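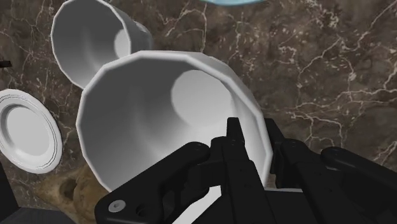
White cup on brown marble

Tristine resistance band kit: review
Reviewed by Lindalva Bezerra
2021-06-08

The Tristine is a set of resistance bands sold with an audio course, made by Lustoditz and meant for people who can't see a demonstration video or would prefer not to depend on one. I have very little useful sight (light and dark, and movement if it is close to me) and I have been looking for something to do at home between swimming sessions. I bought the kit with my own money and used it for nine weeks before writing this.

What you get

There are three bands, two handles, a door anchor, an ankle strap and a drawstring bag. The bands are flat loops, long enough for me to stand on one end and bring the other up to my shoulders. I'm 5 foot 4. Kazimír Polák, who is well over six foot and tried them at our walking group, found the overhead press too tight even with the lightest band.

The price is £77 including postage. That is a lot for bands. You can get a plain set for a fraction of it, and what you are paying for is the course and the marking.

Telling the bands apart

On most sets the strength is shown by colour, which is no help to me. I had a cheap set before this and ended up tying bits of wool to them, and the wool came off. On the Tristine each band has raised ridges moulded into it near the join: one ridge for light, two for medium, three for heavy. They are easy to find with a thumb and they haven't worn down. The ridges also tell you where the join is, so you can keep it away from your hands or from under your foot.

The bands differ in width as well, but the light and the medium are close enough that I wouldn't rely on it.

The handles have a flat side and a round side. The flat side is supposed to face the palm. This took me a while to work out, as the printed leaflet is the only place it is mentioned. More on that leaflet below.

The audio course

The course is on a website and can be downloaded as MP3 files. There is no app, and I was glad of that. The download page worked with my screen reader on both the laptop and the phone, with proper headings and every file named sensibly. You can also ask for a CD at no extra charge.

There are nine sessions. The first is a long one about setting up: how to find a clear space, how to check for furniture behind you, how to stand with your back to a wall so you know which way you are facing. The rest are workouts, and they get harder slowly. Most take the length of a radio comedy, with the last two a bit longer.

The instructor is called Ott Luik and he is good at describing movement. He says things like "your left hand is at your left hip, knuckles pointing at the floor, elbow brushing your ribs" and then leaves a gap for you to get there. He doesn't say "like this" or "up here". If a movement has a common mistake he tells you what it will feel like, so you can catch it. In the row, for instance, he says that if the band is touching your forearm then your wrist has dropped. Mine had.

He counts the first few repetitions aloud and then stops talking and lets you carry on to a soft beat. Some people will like that. I lost my place quite often and would have preferred him to keep counting. Čestmír Bartoš, who has the same kit and is further through it than I am, says the counting annoyed him by session four and he was pleased to hear less of it.

There is background music on the workouts. It is quiet but it is there, and there is no version without it. I wear hearing aids and I found it muddied the speech in places, mostly where he is talking you through a change of position. I wrote to Lustoditz about this. They replied the same day and said a version without music was being made, with no date given.

Balance

Session five has a section on standing on one leg with the band round the ankle. I would be careful with this one. He does tell you to have a hand on something solid, and he says it twice, but he moves on to the hands-free version fairly quickly. With no sight to steady me I needed a lot longer on the first part. I stayed on it for a fortnight and still use one finger on the back of a heavy chair. There's no harm in pausing the file.

If you have had falls, or have anything going on with your inner ear, talk to your physio or GP before starting that session. You could also miss it out. None of the later ones depend on it.

The door anchor

This is the weakest part of the kit. It is a foam tube on a strap that you shut in the door. It holds firmly enough on the hinge side, but the audio only says "close the door on the strap", and I think it ought to say more. You need to be pulling against the side the door closes to, so that your weight keeps it shut. I lock the door as well. Give it a few hard tugs with your face turned away before you begin.

My hall door has a wide gap at the top and the foam pulled through it once with the medium band. I have since moved it to the bedroom door, which fits tighter.

The leaflet

It is printed only, small type, on folded glossy paper. I had it read to me by my neighbour. It has the washing instructions in it, the note about the handles and the guarantee terms. None of those are on the recordings, though the washing instructions can be found on the website if you search. For a product aimed at blind and partially sighted people this is a poor show, and large print and braille ought to be offered.

(Wash in lukewarm water with a drop of washing-up liquid, dry flat, keep out of the sun.)

Compared with others

The only other kit of this type I have tried is the Vukčević one, borrowed from Kazimír Havlíček. It has better handles, thicker and with a bit of grip, and it comes with a longer band that would suit tall people. The bands are marked with stick-on dots, though, and two had already come off his. The audio is the soundtrack of a video with a few extra words put in, and I gave up on it during the second workout.

Has it done me any good?

I can carry the shopping up from the bus stop without stopping to change hands. My shoulders ache less after a day with the cane. I was also swimming through all this, so I can't say how much is down to the bands.

Good points: the ridges, clear spoken instructions, files you can keep, accessible website.

Bad points: price, music you can't turn off, print-only leaflet, door anchor needs better instructions, short for anyone tall.

I would buy it again. If you already have bands you get on with, Lustoditz will sell you the recordings on their own, but you have to phone to order them.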